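Workshop notebook, Friday, 4 p.m.

Glue trials, continued. Read this with the May pages, where I was more hopeful.

Nirell say their new casein powder holds as well as the hide glue we have used since we moved in, that it needs no warming, and that it keeps for a week once mixed. I have the leaflet pinned over the bench. It quotes 2,908 as the breaking figure and gives no unit. I rang to ask what the unit was and the man at Laxdal (they handle the orders) said he would find out. That was before lunch on Tuesday and I'm still waiting.

What I did: cut strips of ash and beech from the Findine offcuts, planed the faces, glued in pairs with a thumb's width of overlap. Half with Nirell, half with our own hide glue. Clamped overnight, left two days, hung weights off them until they went. 19 pairs in all, after throwing out one I dropped.
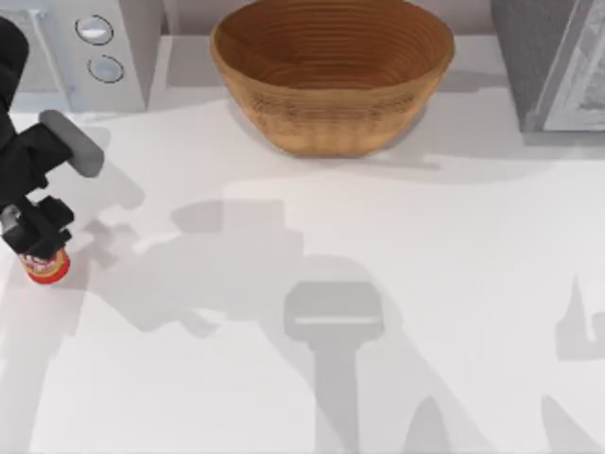 Ash first. The hide glue pairs broke in the wood nearly every time, so all they tell me is that the glue is stronger than a thin bit of ash. The Nirell pairs broke in the wood too, except for 4, which let go cleanly along the joint with hardly any fibre torn. Those came from the bottom of the mixing pot. Either I hadn't stirred it enough or the stuff settles. The leaflet says it does not settle. I left a spoonful in a glass on the sill and by the afternoon there was a clear layer on top you could have read a newspaper through.

Beech was worse for both. I don't trust the beech. It has been stacked by the radiator and I think it was drier than the ash, and I never put the meter on it before gluing. My own fault. Anyone quoting the beech results at me later will be sent back to this paragraph.

Gillespie Nisbet looked in and said the Femville shop has gone over to Nirell completely and has had no chairs come back. I asked how long ago they changed. Since the spring, he thought. A chair takes a few winters in a heated room to come apart, so no returns by now means very little. He also said they like the smell better, and I'll give them that.

On keeping for a week: mine had gone stringy on the third day with the lid on. I brushed some on a scrap all the same and it grabbed, but I could lift the piece off by hand next morning. I'd call it two days and bin it.

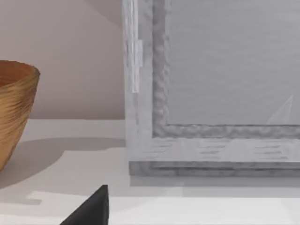
Woven-looking bowl, tan, with a flared rim.

The price is where they have a point. Laxdal will do us a sack for less than we pay for pearl glue, if we take it by the pallet. Gillespie worked it out as enough for 2,000 joints. I don't see us getting through that before the powder goes off, and the leaflet is silent on how long the dry powder lasts.

To do again, properly:
- beech from the cold store, metered first
- stir the Nirell every few minutes and brush from the top, middle and bottom of the pot, marking which is which
- a set left in the damp cupboard for a month. I expect casein to do better than hide here and would like to be fair to it
- ring Laxdal about that unit

Staying with hide glue for the stools on order. If anyone wants to try the new stuff on a drawer bottom, the tub is under the sink, mixed today.

2 comments | 0 shares
Workshop notebook. Questions to the bench, or leave a note in the book. Copyright the workshop. Back to top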